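Slipping jaws at Skirnwood: an interview with the Alletti handling group
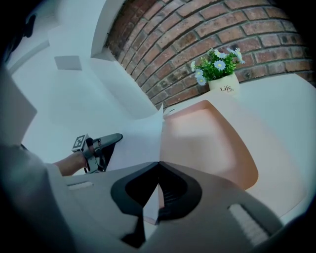 The fault first appeared in October, when a pair of hand-held grippers began to record jaw openings that did not match what the jaws were doing. The test engineer at Alletti, who asked not to be named, puts the error at 2 mm on a good run and 5 mm on a bad one. "With a box you would never notice," she says. "With a sheet of card standing against a bin, the arm closes on air." The task at Skirnwood is of that sort: a white sheet leans on the side of a peach-coloured translucent container, and an operator works at it with one gripper in each hand. The square black-and-white marker on the gripper gives its position, and that data was sound throughout.

The trouble lay in the finger linkage. A set screw had backed out under repeated closing, so the encoder turned slightly before the fingers moved. Fourteen sessions were affected before a Kvaran arm, replaying the motion, pushed the card flat and drove its wrist into the table. The safety stop worked. "It stopped late, in my view - the force limit was set for a heavier tool."

Six sessions were recovered by applying an offset. The rest were discarded. The screws are now fitted with thread lock and the jaws are checked against a gauge block before each session. The force limit is still under review with Jumden, who supply the controller.

Contact the editors | Copyright Alletti | Back to top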